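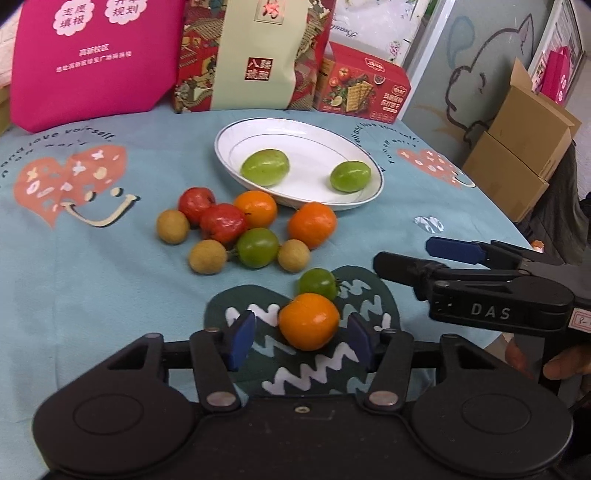 One orange, one green, both on the tablecloth.

Dullau Self-Watering Tomato Trough
£48 with free delivery
In stock, usually sent out in two working days

Hello! Moushumi Dewan here. I run the growing side of the shop, and if you've rung up to ask why your tomatoes have gone black at the bottom it was probably me who answered. I've grown tomatoes in growbags, buckets, old sinks and once a leaky recycling box, and the Dullau is what I've settled on for my own patio. I've got two of them now, side by side against the back wall where the sun comes round after lunch.

It's a long, deep trough with a water tank underneath and a raised floor that the compost sits on. Two wicks hang down from the floor into the tank and the compost drinks through them as it needs to. You fill it through the pipe at the end. There's a little float in the pipe that pops up when the tank is full, and an overflow hole on the front so a week of rain won't drown everything (mine dribbled nicely all through last September).

What I like about it

The tank, mostly. It holds 15 litres, so in an ordinary spell of weather I top it up twice a week, and I can go away for a long weekend without writing notes for next door. Tomatoes hate being dry one day and soaked the next. That's where a lot of split skins come from, and the black bottoms too (blossom end rot, if you want the proper name). I still get the odd bad one early on, usually from the first truss, but far fewer than I had in growbags.

I also like the depth. You can bury a leggy plant right up to its first leaves and it'll throw out roots all along the stem. Two cordon plants per trough is right. Three will go in, and you'll curse yourself by August when it's a jungle and you can't find the side shoots.

What I'm less keen on

It's heavy once it's full. Really heavy! Put it where you want it before you add the compost. The filler cap is a push fit and goes stiff in cold weather, and I do wish they'd put handles on the ends. The cane sockets are made for slim canes as well, so if yours are chunky you'll have to whittle the ends down a bit.

What's in the box

Trough and raised floor
Two wicks, plus two spare
Filler pipe with float and cap
Four clip-in cane sockets
Instruction sheet (tiny print, sorry, ring us if you get stuck)

Compost, canes and plants aren't included.

Setting it up

Soak the wicks overnight before you thread them. Pack some damp compost firmly round the top of each one, then fill the rest loosely and plant up. For the first fortnight, water from above with a can and leave the tank empty until the roots have got going. After that, fill it from the pipe and more or less leave it alone.

Start feeding when the first fruits have set. I use Rorkano liquid tomato feed, the 1,000 ml bottle, and pour it on from the top every week. Please don't put it in the tank, it goes green and smells like a pond.

About those green ones

Every year I get asked what to do with fruit that won't turn. Pinch out the growing tip once you've got four or five trusses on an outdoor plant, and take off the lower leaves as they yellow. When the nights get properly cold, pick everything, red or otherwise, and bring it indoors. A drawer or a paper bag with a ripe banana does the job. Sunny windowsills aren't nearly as good as people think. Anything still hard after that goes into chutney at my house.

Will it take anything else?

Yes, chillies and dwarf beans are both happy in it. Salamatu Dauda in our packing room grows aubergines in hers and has been very smug about it. I wouldn't bother with carrots.

Spares and extras

Hevik replacement wicks, pack of four, £9
Rorkano tomato feed, 1,000 ml
Quách folding frame for tall plants (fits over the trough, no tools needed)

Returns

Send it back unused within 30 days and we'll refund you. If it turns up cracked, email a photo of the damage and we'll post another one out.

Page updated March 2024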